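The Mat Comes Out First

Our writer on cutting mats, tea towels and the pleasure of a properly laid worktop

There is a drawer in my workroom that I'm not proud of. It holds three craft mats that have curled like old sandwiches, a yoga mat I cut in half in a temper, and a length of green felt I bought at a market in September because the man was packing up and I felt sorry for it. I have been making things at tables for most of my adult life, and for most of that time I gave no thought at all to what went between the table and the thing.

Then we bought the big table, second-hand, from a shop in Tudose that was closing down. It cost 280 pounds, took up the entire back of the van, and had a top of such a lovely pale honey colour that I walked round it for a week with my hands behind my back. It had survived several decades of somebody else's life with hardly a mark on it, and I managed to put a scratch in it on the second Sunday, with the underside of a lamp. I can show you exactly where. I usually keep a bowl on it.

So began what my family calls the mat period. I tried a blanket (warm, but pins vanished into it), then a sheet of cork (crumbs everywhere, and the smell of a wine cellar), and then some heavy clear plastic that stuck to my forearms in hot weather and made a noise like a plaster coming off every time I reached for the scissors. What I wanted was something soft enough to set a clock or a radio down on, flat enough to write on, and pale enough that a dropped screw would show up straight away.

The answer came from Stutier, a small firm that makes liners for shop drawers and will sell you an offcut if you ring before lunch and are nice about it. Mine is a gentle sort of green, the colour bathrooms used to be, and it has been on the table for 13 months now. I've mended a mantel clock on it, wired four lamps, iced a christening cake (with a tea towel over the top, I'm not a savage) and fallen asleep on it at least twice.

I've become rather a bore on the subject, and I now notice mats wherever I go. The framer in Josell has one in dark red, worn bald in the middle where the glass goes down. My dentist has a blue one under her little tools. At the model railway club the members lay down old curtain lining, which I thought was terribly clever until I saw the fluff in the engines. And when I spent an afternoon at the Nurel workshop, it was the colour on the bench that I spotted before anything else. Pale green! I could have hugged somebody.

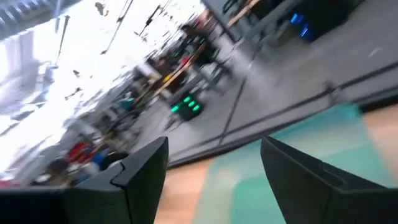

Mint-green mat over light wood, with green lights glowing on a black box beyond.

I came home with all sorts of opinions, and I pass them on for what they're worth. Buy your mat bigger than you think, and let it cover most of the table but leave a bit of wood showing along one side, for your tea. (A mug on a soft mat is a mug waiting to go over.) Choose a colour you don't mind looking at for hours, and one that isn't the colour of your thread, your screws or your cat. Shake it out of doors. If it goes wavy, roll it the other way overnight with a couple of fat books on top, and if it's still wavy in the morning, leave it on a sunny floor and go out for the day.

I'm firmer about edges. A mat with a hard, raised edge will catch your sleeve every single time, and the soft ones tend to fray, so I run a line of plain stitching round mine in cotton that nearly matches. It takes an evening. You could use iron-on tape, and I'm told it holds perfectly well, but I like the stitching and I had a play to listen to on the radio.

As for storage, please don't fold it. Mine lives on a cardboard tube behind the door, tied with a strip of the market felt, which has found its purpose in life at last. The drawer I still haven't dealt with. There's a jigsaw in there too, I think, and probably the other half of the yoga mat.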